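생활기록 > 일기 > 집안일

2023년 2월 16일, 빨래 개는 날

오늘은 드디어 빨래를 했다! 미루고 미룬 끝에 한 빨래라 그런지 아침부터 이상하게 기분이 들떴다. 알람보다 먼저 눈이 떠져서 커튼을 걷었는데 하늘이 맑고, 바람도 적당하고, 이런 날 빨래를 안 하면 언제 하나 싶었다. 커피는 나중으로 미루고 일단 흰옷과 색깔옷부터 갈랐다. 나는 이 갈라놓는 시간이 제일 좋다. 양말 짝이 하나씩 나타날 때의 반가움이란.

세제는 지난주에 다 떨어져서 Flomon으로 바꿨다. 세일 가격이 1,390원! 소포장이라 몇 번 못 쓰긴 하겠지만 향이 어떤지 시험해 보기엔 딱 좋은 양이다. 뚜껑을 열어 보니 오이 같기도 하고 비누 같기도 한, 여름 아침 비슷한 냄새가 났다. 2월에 여름 냄새를 맡으니까 괜히 8월에 다녀온 바닷가 생각이 났다. 그때 입었던 티셔츠가 오늘 빨래에도 들어 있었다. 목이 좀 늘어났는데 아직도 버릴 생각이 전혀 없다. 잠옷으로라도 몇 년은 더 입을 거다.

세탁기 돌리는 동안에는 부엌 서랍을 정리하려고 했는데 결국 서랍은 열어 보기만 하고 Romana한테 전화를 걸었다. Romana Kopecký, 이 사람은 정말 빨래 이야기를 같이 할 수 있는 귀한 친구다. 내가 수건을 세로로 먼저 접는다고 했더니 깜짝 놀라면서 자기는 평생 가로로 먼저 접었다고 한다. 그래서 삼십 분 동안 수건 이야기만 했다. 세로로 반, 다시 반, 그다음 3등분. 이렇게 접으면 선반에 넣었을 때 둥근 면이 앞으로 오고, 쌓아 놓으면 진짜 빵집 진열대 같다! Romana는 가로로 먼저 접어야 꺼낼 때 안 무너진다고 끝까지 주장했다. 다음에 만나면 수건을 들고 와서 대결하기로 했다.

점심은 어제 남은 된장찌개에 두부만 더 넣어서 끓였다. 두부를 많이 넣으니까 새 찌개 같아져서 두 그릇이나 먹었다. 김치는 이제 꽤 시어서 다음에는 볶아 먹어야겠다. 설거지하고 나니까 세탁이 끝났다는 멜로디가 울렸다. 나는 이 멜로디를 따라 부르는 버릇이 있는데 오늘은 2절까지 지어 불렀다.

널 때는 무조건 털어서 넌다. 엄마가 늘 그랬다. 옷 어깨를 잡고 두 번, 밑단을 잡고 한 번. 그렇게 널면 다림질할 게 확 줄어든다. 예전에는 귀찮아서 대충 걸쳐 놓았다가 셔츠마다 봉 자국이 가로로 남아서 울상이었는데, 지금은 바지도 뒤집어서 주머니까지 빼서 넌다. 내가 생각해도 많이 컸다. 건조대는 Stougaard 제품이고 5년째 쓰는 중이다. 날개 한쪽이 살짝 처져서 그쪽에는 손수건이나 속옷 같은 가벼운 것만 넌다. 새로 살까 하다가도 펼칠 때 나는 딸깍 소리가 좋아서 계속 쓴다.

두꺼운 것들은 아직 덜 말라서 그대로 두고, 얇은 것부터 걷어서 개기로 했다. 여기서 오늘의 하이라이트! 바구니를 두 개 놓고 하면 속도가 완전히 달라진다. 하나는 아직 손대지 않은 옷, 다른 하나는 손을 거친 옷. 예전에는 바구니 하나로 하느라 개어 놓은 것 위에 안 갠 것이 무너지고, 그걸 다시 개고, 또 무너지고 그랬다. 바구니 하나 더 놓은 것뿐인데 왜 진작 안 했을까. 의자에 앉아서도 해 보고 서서도 해 봤는데 역시 바구니는 바닥에 두고 위에서 내려다보며 집는 게 제일 편하다. 무슨 색이 어디 있는지 한눈에 들어온다. 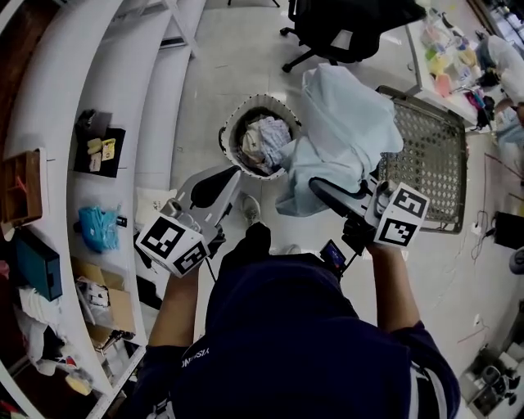
색을 보고 집으면 순서가 저절로 생긴다. 나는 하늘색부터 시작해서 흰색으로 갔다가 분홍 계열로 끝낸다. 아무 근거도 없는 순서인데 이렇게 하면 마음이 차분해진다. 격자로 구멍이 뚫린 회색 플라스틱 바구니는 바람이 통하니까 좋고, 테두리를 하얗게 엮은 둥근 바구니는 까만 점이 콕콕 박혀 있어서 볼 때마다 기분이 좋다. 둘 다 마음에 들어서 뭘 어디에 담을지 매번 행복한 고민을 한다.

빨래를 하고 나면 꼭 그 옆 선반까지 눈에 들어온다. 하얀 선반 아래쪽에 흰 천이 한 무더기 쌓여 있고, 청록색 비닐봉지는 구겨진 채 그대로고, 종이 상자는 뚜껑도 안 덮여 있다. 다음 목표는 여기다! 칸이 나뉜 갈색 나무 상자가 있으니까 자잘한 것들은 전부 거기로 모으면 될 것 같다. 아참, 바닥에 벗어 둔 흰 운동화도 신발장으로.

저녁에 Josué Tavares 씨한테서 문자가 왔다. 내가 추천한 Dekis 빨래집게를 드디어 샀다고! 390원짜리 한 묶음을 사 놓고 이렇게 뿌듯할 줄 몰랐다고 해서 한참 웃었다. 집게는 정말 작은 물건인데 손에 착 붙는 게 따로 있다. 나도 다음에 초록색으로 한 묶음 더 사야지.

내일은 이불이다. 날씨만 도와주면 아침 일찍 돌려서 해가 있을 때 널 생각이다. 베갯잇도 같이. 자기 전에 베갯솜만 빼 놓고 자야겠다.

태그: 빨래, 정리정돈, 바구니두개, 소소한하루

댓글 4

수건은세로파: 저도 세로 먼저예요!! 3등분까지 똑같아서 소리 질렀어요. 대결 결과 꼭 써 주세요.

Romana: 가로가 맞아. 내가 이길 거야. 수건 큰 걸로 준비해 놔.

달콩네: 바구니 두 개 오늘 바로 해 봤어요. 저는 하나가 세숫대야였지만 그래도 훨씬 낫네요 ㅎㅎ 이불은 잘 마르셨나요?

민들레홀씨: 세탁기 노래 2절 가사 궁금합니다. 다음 일기에 올려 주세요~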